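Small Shop Storage > Racking and Bins
Thread: Blue totes on roller rack, dividers or no dividers?

trivet_41
Posted Tuesday, 7:12 pm

We build control panels, small runs, two benches. I bought a used roller rack and a stack of blue plastic totes when the Trivdale warehouse cleared out. They were $19 each. I want to keep push buttons and contact blocks in them and I can't decide if I need dividers. The totes are wider at the top than the bottom, so anything cut square to the rim won't reach the floor.
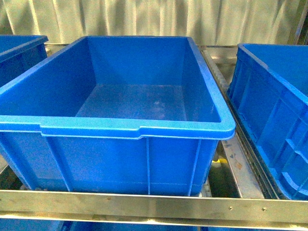

Re: Blue totes on roller rack
pnl_builder72
Posted Tuesday, 7:40 pm

Those are too big for push buttons. I'd keep them for enclosures and cable duct and put the buttons in small open-front bins on the wall. We went through this at Akent and the deep totes ended up with a layer of mystery parts at the bottom.

Re: Blue totes on roller rack
Shuk-fan Liao
Posted Tuesday, 8:05 pm

I don't agree. A deep tote is fine if it only holds the parts for one job. Our mistake was using them for stock. Once we switched to kitting, one tote per panel, the bottom layer went away.

Scuffs on the floor of a used one don't matter, by the way. I'd look at the rim and the corners first, and at the notch where you grab it, which is where ours cracked.
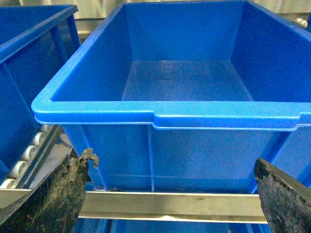
The other thing to check is how the base sits on the rollers. If your rollers are spaced too far apart the tote dips as it crosses them and anything standing up inside falls over. Ours are close enough together that it rarely happens.

Re: Blue totes on roller rack
trivet_41
Posted Tuesday, 8:31 pm

I hadn't thought about kitting. I tried it tonight with some buttons, two yellow, three green and one red, no dividers. The red one is on its side. I can pick out every color from where I stand, so for one job it seems OK. For stock I still think they'd get mixed up.

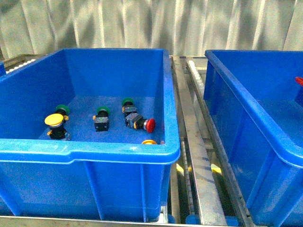 Re: Blue totes on roller rack
pnl_builder72
Posted Tuesday, 8:50 pm

Six buttons, sure. Try it with 216, which is what we had on the Lirnlow order. Contact blocks have screws and terminals sticking out and they scratch the caps. The customer sent some back over that.

Re: Blue totes on roller rack
Ute Rieger
Posted Tuesday, 9:22 pm

Leave them in the bags until assembly and the scratching stops. A sheet of foam on the floor of the tote helps too. Cut it to the inside measurement at the bottom, and round the corners.

I'd skip the dividers. If you go ahead anyway, Simiyu sells a slotted insert, but measure first — I had to trim mine on both ends.

Re: Blue totes on roller rack
trivet_41
Posted Tuesday, 9:47 pm

Foam it is, and one tote per job. Wall bins for stock, so pnl_builder72 gets half a point. I'm leaving them side by side on the rack for now and will put labels on the front ribs if I can find tape that sticks to this plastic.
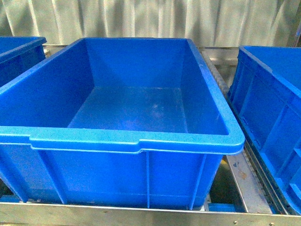 Totes on the rack, middle one empty.

Re: Blue totes on roller rack
pnl_builder72
Posted Tuesday, 10:03 pm

Tape won't hold on the ribs. Use a card holder that clips over the rim.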